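Workshop Tips: Comparing Grippers and Wrist Cameras on a Two-Arm Bench

Filed under: Bench setup, Robot arms, Cables

These notes cover trying out grippers on a pair of small arms in a home or club workshop. They assume the arms are already mounted, powered and able to move on command. The settings are the ones used on the Norwood bench in May and should be treated as starting points.

1. Pick test objects before picking grippers

Blocks and cups flatter almost any gripper. Large, light, awkward things separate them much faster. Two that work well are a frame made of white tubing with a fabric cover and an ordinary plastic chair. The frame gives round poles, corner joints and loose cloth in one object. The chair gives thin edges, tapered legs and a seat that flexes under load.

Keep the same objects for the whole comparison. Mark the resting position of each one with tape so that it can be put back to within a finger's width.

2. Cover the table in black

A dark matte cover makes light-colored objects easy to pick out in the camera view. Black cloth is best. Black plastic sheeting is cheaper and wipes clean, but it shines along the folds, and some vision software will treat a bright fold as an edge. Two fixes:

Pull the sheeting tight and clamp it under the table lip.
Move the lamp to the side so the reflection falls away from the camera.

If the sheeting has been stored folded, leave it flat overnight under a board. An iron will melt it.

3. Start with the poles

Tube is the simplest honest test of grip. Close on a vertical pole at low force, then command a slow pull of a few centimeters toward the base. Watch for rotation first and slip second. A gripper with flat pads will usually hold against the pull and still let the tube roll.

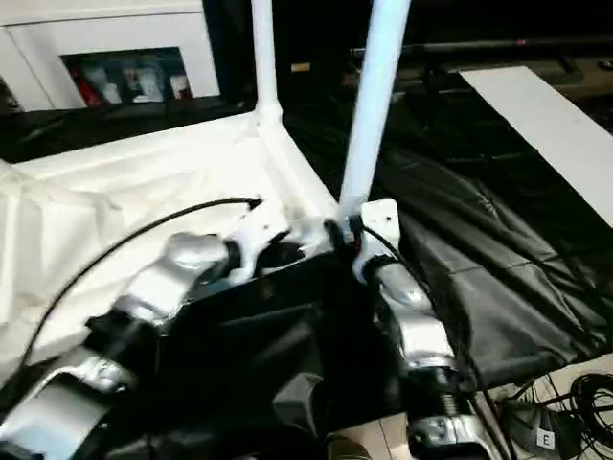
Both arms at the tube frame, right gripper against a vertical pole.

Run each arm alone before running the pair. With both arms closed on a rigid frame, any error in the spacing between the two bases turns into side load at the wrists. The motors will fight each other quietly and heat up. If the current reading climbs while nothing is moving, open one gripper, let the arm settle, and close again.

Corner joints make better holding points than mid-pole. The bulge of the joint stops the fingers from sliding along the tube, and less force is needed. For lifting, put one gripper at a joint and use the second only to steady.

4. Keep fabric out of the jaws

Loose cover material gets drawn between the fingers and hides the real contact. Smooth the cloth away from the grip point by hand before each run. If the cover is part of the test, log those runs separately. Mixing cloth grips with bare-tube grips makes the results useless for both.

5. Route the cables last, then check them first

Wrist cables need a loop long enough for full rotation and short enough that it doesn't hook on the object. Work out the length this way:

Turn the wrist to each end of its travel with the power off.
Hold the cable by hand at the tightest point and add a palm's width of slack.
Fix the cable with a soft tie on the forearm, never on the wrist itself.
Repeat with the arm stretched all the way out.

Hook-and-loop ties are better than plastic zip ties for this job. A zip tie pulled one click too far will pinch a thin camera lead, and the fault shows up as dropped images days later. Label both ends of every cable. A single letter on a small dark label is enough if the letters are written down somewhere.

Coil any extra length on the floor behind the bases and keep it clear of your feet. A tangle near a base will catch on a shoe sooner or later.

6. Compare fingers on an edge, a corner and a taper

The chair goes on its back with the legs in the air. In that position there are three useful places to grip.

Seat edge: thin and slightly springy. Long curved jaws reach over the lip more easily than short ones. Approach with the jaws fully open and square to the edge.

Seat and leg junction: the strongest part of the chair and the best place to hold it while the other arm works.

Leg: tapered, so the grip tends to walk toward the thin end. Add a strip of rubber to each finger before increasing the force.
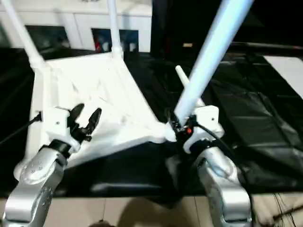

Hold with one arm and bring the other in slowly. The holding arm should be closed and stable for a couple of seconds before the second arm touches anything. Swap the roles halfway through the session. Two arms of the same model rarely behave the same, and a finger set that looks poor on the left may be fine on the right.

Change one thing at a time. If the fingers and the controller gains are both changed between runs, the log can't say which one mattered.

7. Camera settings

A camera at head height between the arms sees most of the work but loses the contact point when a forearm passes in front. Wrist cameras see the contact and very little else. Use both if the controller can handle the data. If it can't, keep the head view and lower its rate before dropping a wrist view.

Lock the exposure. With black sheeting and white plastic in the same picture, automatic exposure will swing every time the object moves. Set it on the white surface and let the black go dark. On the Norwood bench a fixed exposure setting of 800 worked under two side lamps; the number will be different on other cameras.

8. What to write down

Our log for the comparison ran to 259 grips. These columns were worth keeping:

Arm (left or right)
Finger set and pad material
Object and grip point
Commanded force
Held, rolled, slipped or dropped
Peak motor current

A column for room temperature was dropped after the first day.

9. Between runs

Wipe the pads with a dry cloth. Plastic leaves a faint film that lowers the grip on the next object. Check the screws at the wrist mount by hand, since repeated pulling loosens them, and use a drop of removable thread locker if the same one backs out twice. Before leaving the bench, park both arms low, open the grippers and take the object off the table.

Last updated June 23, 2018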